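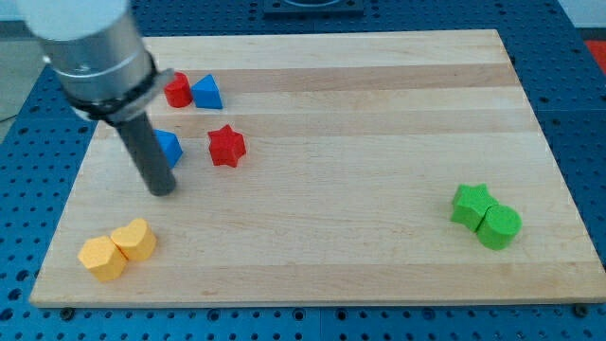 Une planche en bois clair posée sur une table métallique bleue.

Dernière semaine d'atelier pour les étudiants de Tromholm

Ils étaient arrivés au début de septembre avec des carnets tout neufs et beaucoup de questions, et les voilà déjà presque repartis ! Les étudiants de l'école de Tromholm ont achevé leur séjour d'étude à Flerkement, où ils travaillaient, par petits groupes, sur l'avenir de l'ancienne halle Prothero et de ses abords, un quartier que les habitants aiment beaucoup mais qu'ils traversent souvent sans s'y arrêter.

Le matin de la restitution, dès 9 heures, la grande salle de la maison Dretilier était pleine, au point qu'il a fallu aller chercher des bancs dans le couloir. Au total, 132 personnes sont venues écouter les exposés, parents, commerçants, anciens de la halle, et même une classe de l'école primaire voisine, très attentive (surtout au moment des maquettes, il faut bien le dire).

Pour préparer leurs propositions, les étudiants avaient recueilli 189 questionnaires auprès des riverains, certains remplis en deux minutes sur un coin de comptoir, d'autres accompagnés d'une page entière de souvenirs. Deux demandes reviennent très souvent : davantage d'ombre en été et un endroit abrité pour le marché. Un groupe a donc imaginé une allée plantée le long de la halle, tandis qu'un autre propose d'y ouvrir une salle d'étude pour les lycéens, qui doivent aujourd'hui prendre le car pour travailler au calme.

« Je leur avais demandé d'écouter d'abord et de dessiner ensuite, et ils ont tellement écouté que nous avons failli manquer de temps pour les dessins », raconte en souriant Senad Stojanovska, leur enseignante, qui remercie chaleureusement les familles d'accueil pour les repas, les vélos prêtés et la patience.

Les planches et les maquettes restent visibles à la maison Dretilier jusqu'à la fin du mois, entrée libre. Un livret de synthèse, tiré à 300 exemplaires, sera ensuite disponible à l'accueil.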